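Horse Hoof Care, Unit 4: Reading the Hoof Before the Trimmer Comes

Welcome back! Last unit was all about hay, and plenty of you stayed late to argue about soaking times (I loved it). Now we move down the leg. Hooves tell you so much once you know how to look at them, and the looking costs you nothing but a hoof pick and a bit of patience. 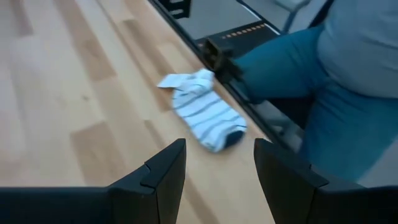 Handout by the course instructor, Rirkolik Horsekeeping School
Filed under: Course notes, Hooves

Start with the outside wall. Stand the horse square on firm, level ground and crouch a little to the side, never right in front. The wall should run in a straight line from the hairline to the ground. If it starts out steep and then flares away lower down, the toe is probably getting long. Write down what you see on each foot, left front first, then right front, then the hinds. Keep the same order every time and your notes will be so much easier to compare.

Growth rings

Faint rings are normal. A change of pasture, a fever or a hard winter can all leave a ring behind, and it travels down the wall as the hoof grows. Rings that sit evenly spaced all the way around don't usually worry me. Rings that are wider at the heel than at the toe do, and that's a horse I'd want a vet to look at for laminitis. Our old school mare Usta carried a deep ring from one rainy December, and we watched it move down to the ground over many months. What a great teaching hoof that was!

The underside

Pick out from heel to toe. You are looking at four things: the sole, the white line, the frog and the bars.

Sole: slightly cupped on most horses. A flat sole isn't a disaster, but that horse may be sore on gravel.
White line: narrow and tight, with no gaps packed with dirt.
Frog: wide, rubbery and firm. A deep crack running up between the heel bulbs often means thrush, and your nose will usually find it before your eyes do.
Bars: straight, and not folded over onto the sole.

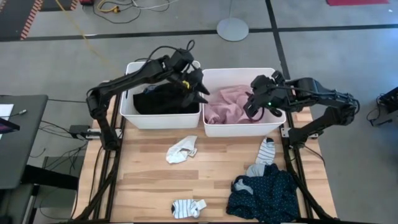 If you do find thrush, clean the foot well, get the horse standing somewhere dry, and ask your trimmer or vet which product to use. Go easy with harsh treatments on raw tissue. They sting, and a horse remembers who was holding the foot.

Feet and movement

Now the fun part. Have a helper walk the horse past you on a hard surface and watch one foot at a time. Does the heel land first, or the toe? A healthy foot usually lands flat or slightly heel first. Ikonen, the bay gelding in the lower barn, lands toe first on the left front when he is due for a trim, and he is a wonderful horse to practice on.

For Tuesday

Fill in the hoof sheet for two horses, one shod and one barefoot if you can manage it. Bring your sheets to the Drurkov barn and wear boots with a solid toe. The reading is page 71 of the course binder, plus the hoof diagram on page 220. Label the diagram in pencil, as we'll be adding to it when we get to the inner structures.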